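Ukley Mending Club: Your Questions

Do I need to know how to sew?
Nope! I couldn't thread a needle when I started, and I still swear at mine. If you can tie a knot, you can learn to fix a hem.

What should I bring?
Up to 3 things that need fixing, washed please, plus any thread you already like. I keep a big tin of spare buttons, and you're welcome to dig through it. 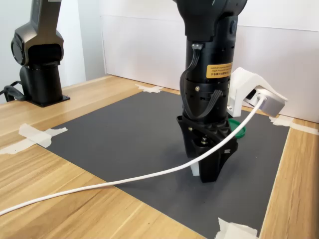

Over the gray mat.

How much does it cost?
Coming along is free. If you want the starter kit (needles, pins, small scissors, a bit of iron-on patch) it's $13, and you keep it.

Can you fix zippers?
Sometimes. If only the slider is worn out, that's a quick job. Replacing the whole thing on a winter coat takes me 2 evenings and most of my patience, so I'd send you to the tailor over in Tusville for that one.

Will my darn show?
Probably, and I like it that way – my favorite green sweater has orange elbows. If you'd like it hidden, pull a few strands of yarn from an inside seam and use those.
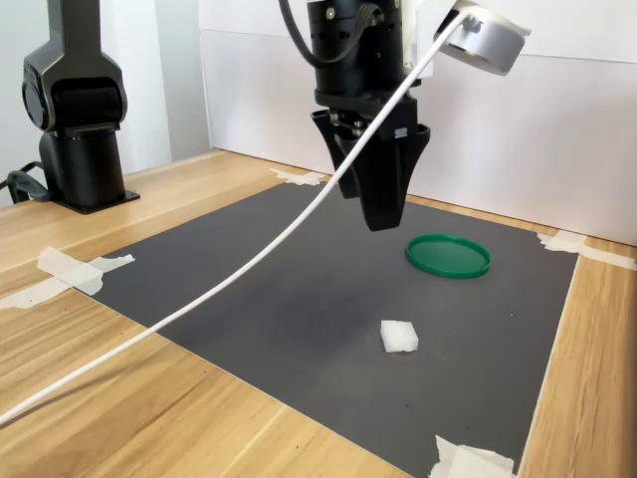
Fingers partly open, tabletop behind.

What about jeans?
Yes, bring jeans! Inner thighs are what I see most. Come before the hole opens up if you can, while the cloth is just thin. Stretchy ones need a stretchy patch, and I usually have some on hand.

Can I bring my kids?
Sure, if they're old enough to sit near pins. Mine weren't for a long time.

Do you take fabric donations?
I had to stop in October (my hallway was full). Clean denim and wool are fine again now, but please no curtains.

Last updated March 2023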